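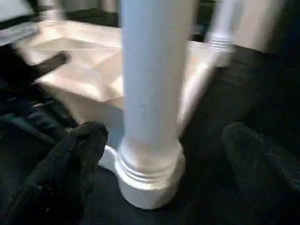
드리니도프, 11월

아랫집에서 밤마다 천장을 두드려요, 제가 뭘 잘못하고 있는 걸까요

크티보르 후데츠

안녕하세요, 늘 눈팅만 하다가 처음 글 써봅니다. 지난달에 로자우에서 여기 드리니도프로 이사 왔어요. 로자우에서는 1층에 살아서 층간소음이라는 걸 생각해본 적이 없는데, 이번 집은 3층이고 건물이 꽤 오래됐습니다. 바닥이 마루인데 걸을 때마다 삐걱거리고, 복도 쪽은 특히 심해요.

문제는 아랫집입니다. 밤 10시쯤 되면 아래에서 뭔가로 천장을 툭툭 쳐요. 처음에는 배관 소리인 줄 알고 집주인한테 라디에이터 점검까지 부탁했거든요(그 일로 좀 민망해졌습니다). 그런데 제가 의자를 뒤로 빼면 툭툭, 부엌에서 방으로 가면 툭툭, 이러니 모를 수가 없더라고요.

저는 음악도 안 틀고, 운동기구도 없고, 신발은 현관에서 벗습니다. 늦게 퇴근해서 밥해 먹고 치우고 자는 게 전부예요. 세탁기도 저녁 8시 넘어서는 안 돌립니다. 지난 금요일에는 친구 둘이 와서 보드게임을 했는데 그날은 유난히 여러 번 쳤고, 그건 저도 할 말이 없습니다.

그래서 의자랑 식탁 다리에 펠트 패드를 붙여봤는데 일주일도 안 돼서 다 떨어졌어요. 다리 밑이 둥글어서 그런지 한쪽으로 밀려나서 마루에 접착제 자국만 남았습니다. 이게 또 안 지워져요. 보증금에서 까일까 봐 그것도 걱정이고요.

궁금한 건 이런 겁니다. 러그를 깔면 정말 차이가 나나요? 무케르라는 데서 나온 두꺼운 깔개가 있던데 값이 만만치 않아서 확신이 없으면 못 사겠어요. 그리고 아랫집에 먼저 내려가서 인사를 하는 게 나을까요, 아니면 괜히 일을 키우는 걸까요? 저 낯가림이 좀 심합니다. 접착제 자국 지우는 법 아시는 분도 부탁드려요!

크티보르 코우베크

이름이 같아서 반가운 마음에 들어왔습니다 ㅎㅎ 저는 반대로 아랫집 입장을 오래 겪은 사람이에요. 클루티에 거리 쪽 오래된 건물 2층에서 살 때 위층 분이랑 거의 원수가 될 뻔했다가 나중에는 열쇠까지 맡기는 사이가 됐거든요. 그래서 좀 길게 씁니다.

일단 내려가서 인사하세요. 밤에 말고 주말 낮에요. 과자 한 상자 정도면 충분하고, 빈손이어도 괜찮습니다. 가서 변명부터 하지 마시고 어떤 소리가 제일 거슬리는지를 물어보세요. 저희 집 같은 경우 위층 분은 발소리인 줄 알고 까치발로 다녔는데, 제가 정말 못 참았던 건 침실 위에서 서랍장 여닫는 소리였어요. 까치발은 저한테 아무 의미가 없었던 거죠. 그분은 종아리에 쥐가 나도록 고생했는데 말이에요. 물어보기만 했으면 하루에 끝날 일을 둘이서 반년을 끌었습니다.

말로 하기 어려우면 쪽지도 괜찮아요. 다만 쪽지에는 전화번호를 꼭 남기세요. 천장을 치는 것보다 문자 한 통이 서로 훨씬 편합니다. 저는 위층 분한테 받은 번호로 딱 두 번 문자를 보냈는데, 번호를 알고 있다는 것만으로도 이상하게 소리가 덜 들리더라고요. 사람 마음이 그래요.

패드 얘기를 하자면, 붙이는 펠트는 평평한 다리에만 씁니다. 둥근 다리나 돌려 깎은 모양의 다리에는 씌우는 걸 사세요. 실리콘으로 된 양말처럼 생긴 게 있고 안쪽 바닥에 펠트가 들어 있습니다. 살 때 다리 끝 지름을 꼭 재세요. 저는 눈대중으로 샀다가 헐렁해서 의자 밀 때마다 벗겨졌어요. 급하면 두꺼운 털양말을 잘라서 고무줄로 묶어도 됩니다. 보기는 흉한데 조용해요. 손님 올 때만 벗기면 되고요.

러그는 바닥재랑 소리 종류에 따라 다릅니다. 의자 끄는 소리, 숟가락 떨어지는 소리 같은 건 확 줄어요. 쿵쿵 울리는 발소리는 러그 한 장으로는 잘 안 잡힙니다. 러그 밑에 까는 언더레이가 더 중요해요. 얇은 미끄럼 방지 망 말고 눌렀을 때 묵직하게 들어가는 걸로요. 무케르 깔개는 저도 만져만 봤고 써보지는 않아서 뭐라고 못 하겠네요. 저는 중고로 산 양모 러그 밑에 언더레이를 깔아서 전부 합쳐 536크로네 들었고, 그 정도로 만족했습니다. 처음부터 온 집에 깔지 말고 의자 있는 자리랑 침대 옆, 이렇게 자주 밟는 데부터 해보세요.
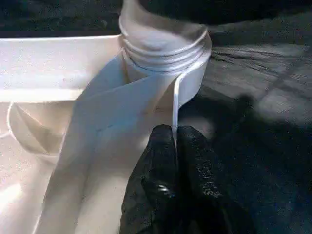
나사산이 있는 흰색 플라스틱 용기의 목 부분

접착제 자국은 드라이기 약한 바람으로 데운 다음 못 쓰는 플라스틱 카드로 살살 미세요. 금속 헤라는 절대 쓰지 마시고요. 그래도 끈적이면 식용유를 천에 조금 묻혀서 문지르고, 주방세제 탄 물로 닦고, 바로 마른 천으로 마무리합니다. 마루가 오일 마감인지 바니시 마감인지 모르면 소파 밑 같은 안 보이는 구석에서 먼저 시험해 보세요. 저는 시험 안 하고 문 앞 한가운데서 바로 했다가 동그랗게 허연 자국이 생겨서 그 위에 화분을 올려놓고 살았습니다. 이사 나올 때까지요.

아 그리고 라디에이터 점검 부탁한 건 민망해하지 마세요. 오래된 건물은 배관을 타고 소리가 엉뚱한 데로 가기도 해요. 혹시 모르니 아랫집에 갔을 때 어느 방에서 들리는지도 같이 물어보시고요. 저희 건물에서는 옆 라인 세탁기 소리를 다들 위층 탓으로 알고 있었습니다.

밤밤이

전 그냥 실내화 바꿨더니 조용해졌다는 소리 들었어요. 밑창 6밀리짜리 얇은 거 버리고 폭신한 걸로요. 뒤꿈치부터 쿵 디디는 버릇 있는 사람이 의외로 많대요. 한번 휴대폰 바닥에 놓고 녹음해 보세요, 저는 제 발소리 듣고 좀 충격받음...

그리고 밤에 천장 치는 건 그쪽도 매너는 아니죠. 너무 죄지은 사람처럼 굴지 마세요. 저는 인사 갔다가 현관에서 40분 동안 훈계 들은 적도 있어요. 그래도 안 간 것보다는 나았던 것 같기도 하고.

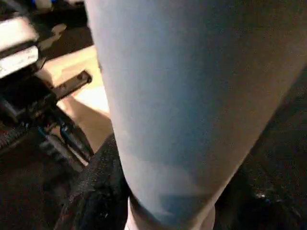 아무튼 실내화 얘기로 돌아가면, 매장에서 신어보고 고르는 게 제일 좋아요. 너무 푹신하면 계단에서 미끄러지고, 뒤가 트인 건 걸을 때 딱딱 소리가 나서 도루묵입니다. 저는 뒤꿈치 감싸는 걸로 정착했어요. 여름엔 덥긴 해요. 세탁기에 돌려도 되는지 꼭 보고 사시고요, 저는 첫 켤레를 그냥 돌렸다가 밑창이 분리됐습니다.

러그는 강아지 키우면 비추예요. 안 키우시는 것 같긴 한데 혹시나 해서요.

크티보르 후데츠

와, 다들 감사합니다! 코우베크님 글은 저장해 뒀어요. 녹음도 해봤는데 제 발소리가 생각보다 훨씬 크네요. 뒤꿈치 맞습니다...

어제 용기 내서 아랫집에 다녀왔어요. 연세 좀 있으신 아주머니셨는데, 거슬리는 건 발소리가 아니라 식탁 의자래요. 저녁마다 의자를 끄는 소리에 고양이가 놀라서 침대 밑으로 들어간다고 하시더라고요. 금요일 일은 제가 먼저 사과드렸고 전화번호도 교환했습니다. 씌우는 패드는 주문했고 그때까지는 털양말로 버텨보려고요. 의자가 양말 신은 모양이라 좀 웃기긴 한데 밀어도 소리가 거의 안 나요.

접착제 자국은 식용유로 거의 지워졌는데 문지방 옆에 하나가 끝까지 남아요. 이건 더 세게 문질러도 되는 건가요? 색이 주변보다 살짝 진해졌는데 기름이 스민 건지 모르겠어요.

크티보르 코우베크

아랫집 다녀오셨다니 잘됐네요! 진해진 건 기름이 스민 걸 수 있으니까 더 문지르지 마세요. 베이킹소다를 얇게 뿌려서 하룻밤 두고 다음 날 마른 솔로 털어보세요. 그래도 그대로면 집주인한테 마루 마감이 뭔지 먼저 물어보고 손대시는 게 좋겠습니다.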